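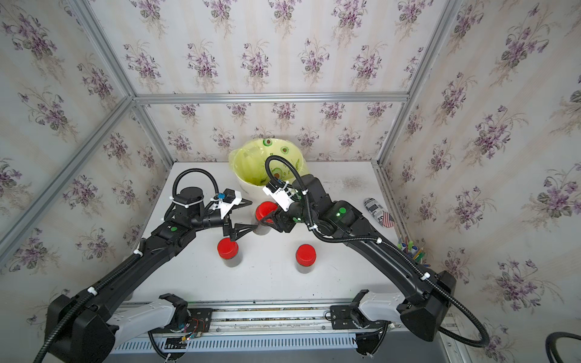 Comprámos a bancada Rainer da Brandale em junho, para gravar demonstrações de tarefas com dois braços. O nosso objetivo era ensinar um modelo a tratar de frascos e garrafas: pegar, abrir, pousar, passar de uma mão para a outra. Até hoje gravámos 378 episódios e penso que já posso dar uma opinião justa.

**Montagem.** O manual é correto, mas está escrito para quem já conhece o produto. Perdi uma tarde com a calibração dos punhos. Depois disso, só precisei de repetir a calibração uma vez.

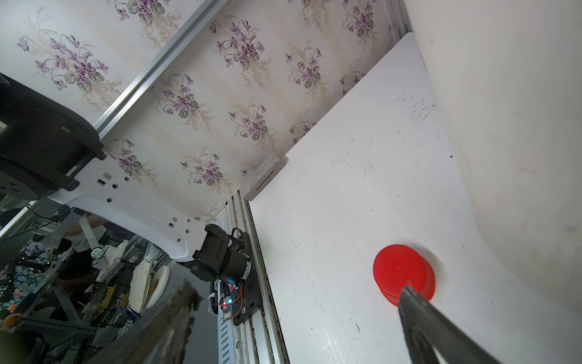 As câmaras dos punhos são a melhor parte. Quando o dedo chega perto de uma tampa, a vista de cima já não ajuda muito, e é nesse momento que o modelo precisa de ver bem. O software Plenura junta as vistas com as posições das juntas e guarda tudo num só ficheiro por episódio. A sincronização foi boa em quase todas as gravações — tive de apagar 25, quase todas por erro meu.

**O plástico transparente.** Com garrafas, o trabalho é mais lento. Os reflexos mudam com a luz da sala, e o operador aperta demasiado ou de menos. Recomendo gravar também as tentativas falhadas e marcá-las como tal.

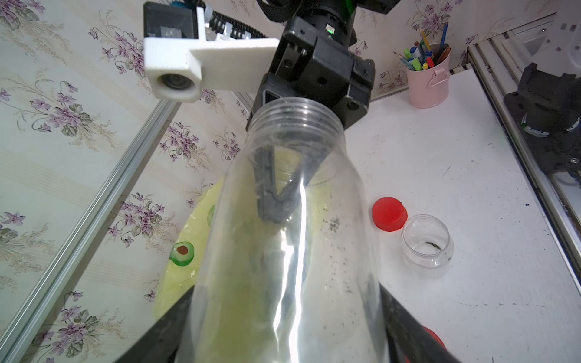
Chandrasekhar Kandasamy discorda de mim neste ponto: para ele, as falhas só servem se o operador corrigir o movimento dentro do mesmo episódio, e as outras deviam ficar fora do treino. Vou experimentar as duas maneiras.

**O que não gostei.** O Plenura fica lento quando o projeto cresce, e a Bellcombe, que nos vendeu o conjunto, respondeu ao pedido de ajuda só ao segundo contacto. Também falta um modo simples de variar a posição inicial dos objetos; faço isto à mão, com uma lista em papel.
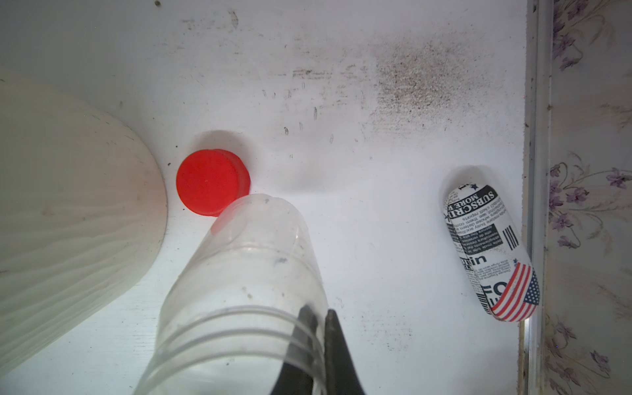
*Última alteração: 3 de dezembro de 2025*

**Para quem serve.** Para um grupo pequeno que quer chegar a 1.000 episódios sem construir a sua própria estrutura, recomendo. Para quem só precisa de um braço, é demasiado material e demasiado dinheiro. Dou quatro estrelas em cinco — a que falta é pelo software.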